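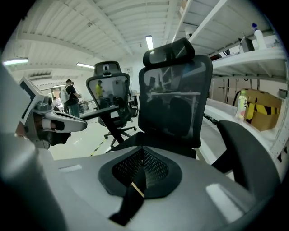 4. Setting up your chair and its corner

The Kolstead arrives in one box and leaves it in a great many bags. If you've reached this section, the hard part is over and you own a chair. Now make it fit you.

4.1 Seat height
1. Sit right back. Perching doesn't count.
2. Pull the lever on the right up and let the seat sink until both feet are flat on the floor.
3. Release the lever. If your knees are level with your ears, start again.

The lowest setting is 49 cm with the standard castors.

4.2 Headrest
1. Loosen the knob at the back by 2 turns. A third turn frees the headrest altogether, usually into your lap.
2. Slide it until it meets the base of your skull.
3. Tighten by hand. Pliers will crack the knob, and Gaber spares are sold only in pairs.

4.3 Tilt
Set the tension to suit the heaviest regular user. Everyone else may lean harder.

CAUTION: Do not stand on the chair. It has wheels. The top shelf can wait for a ladder.

4.4 Coats and bags
A coat over the backrest pulls the tilt off balance and ends up under the castors. Use a stand.
1. Place the stand on level floor, clear of the door swing.
2. Hang heavy coats on opposite sides – a winter parka on one side only will bring the lot down, generally during a phone call.
3. Keep bags off the upper hooks.
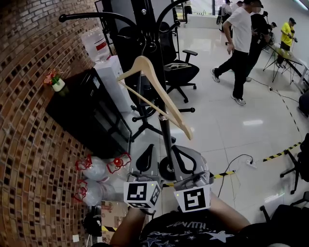

Fig. 4b. Coat stand, black metal.

Note: the Drikier floor mat is sold separately. On deep carpet you will want it by December at the latest.

4.5 After 200 hours of use
Check all bolts with the Mamunus key supplied. If you've lost the key, look in the box you promised to recycle.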